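Tablets for People Who Do Not Want a Tablet
Second-year project report, Consumer Technology module
Carnance College

1. What we set out to do

Our brief was to compare tablets costing less than a laptop and more than a decent pair of shoes. Every group before us had measured speed, which is easy to measure and makes nice bar charts. We chose to look at how well each one coped with being a household's shared tablet, the kind that lives in the kitchen and is charged by whoever loses the argument.

We had three tablets on loan from the department: the Flular 10, the Derkach Home and the Clostgate Slate. The Flular is the newest of them and came with a leaflet describing it as effortless. The Derkach is heavier and has a stand on the back that opens with a noise like a stapler. The Clostgate was the cheapest and had already been used by last year's group, whose shopping list was still on it.

2. Method

Each tablet spent time in a shared student house, doing ordinary jobs: recipes, video calls, a bus timetable, homework and a great deal of television. Everyone in the house kept a log. Entries had to say what the person was trying to do, whether they managed it, and how cross they were on a scale from one to five. We ended up with 118 usable entries. An entry was thrown out if it was blank, could not be read, or was chiefly about the washing-up.
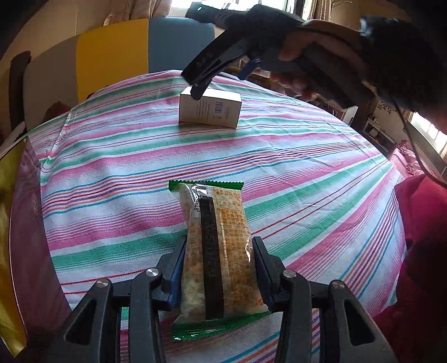
The crossness scale caused more discussion in our group than anything else in the project. One of us wanted a zero, on the grounds that a person might not be cross at all. The rest of us had met the people filling in the log. We kept one to five and wrote a short guide to go with it, in which three meant "sighed aloud" and five meant "went and used their phone".

We also ran a set-up test. Each tablet was wiped and handed to someone who had not used it before, with the wifi password and no advice. The clock stopped when they had reached the home screen and opened a web page.

3. Results

3.1 Setting up

The Derkach was the quickest to set up, mostly through lack of ambition. It asks for a language, a password and a name, and then leaves you alone. The Clostgate wanted to update itself before it would do anything else, and then wanted to again. The Flular took 47 minutes, a good part of which went on a welcome tour that could not be skipped and an offer of cloud storage that came back each time it was refused. Our tester scored it a four and added a remark that we have left out of the appendix.

3.2 Sharing

All the tablets claim to support more than one user. On the Flular, switching user takes two taps and works well, and we would have praised it warmly if it had not then logged the first person out of everything. The Clostgate lets you add a user but hides the switch inside a menu called Wellbeing. People stopped bothering within a day or so and simply shared one account, with the result that the recommended films became very strange.

The Derkach has a guest mode, which the house used for nearly everything. It forgets what you did when you close it. Several people listed this as a fault, and several others listed it as the best thing about the tablet.

3.3 Screen and sound

The Flular has by far the best screen. It is bright enough to read next to a window and the colours look right. Its speakers are both on the same side, so if you hold it the natural way you cover one of them with your hand. The Derkach is duller to look at but can be heard over an extractor fan. The Clostgate is fine indoors, in the evening, with the volume up and nobody talking.

3.4 Battery

We had planned a proper battery test, running the same film on a loop until each tablet gave up. We started it late one evening and all went to bed, and in the morning they were all flat and none of us knew when it had happened. The second attempt used an alarm and a rota. The Derkach lasted longest, then the Flular, then the Clostgate, which switched itself off while still claiming to have a fifth of its charge left.

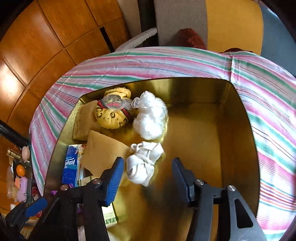

Figure 2. Square metal box with a striped fabric rim, holding a tan sponge and a yellow cloth bundle.

4. Discussion

The log entries gave us a different winner from the one we had expected. On paper the Flular should have walked it. It has more memory, a sharper screen and a better camera — and yet it collected the most fives, nearly all of them for interrupting. It likes to tell you about features. One entry reads, in full, "I was boiling an egg."

The Derkach had the lowest average crossness and almost no entries expressing joy.

The main weakness of our study is that it used one house, and that house was full of students. A family with small children would probably care more about dropping it. We did drop the Clostgate once, by accident, and it was unharmed, but a single fall down a single flight of stairs is not a result.

5. Recommendations

For a shared kitchen tablet we would pick the Derkach. For one person who watches a lot of films and has patience, the Flular is the better buy. We would recommend the Clostgate if its price dropped further, and we would suggest that next year's group wipes the shopping list.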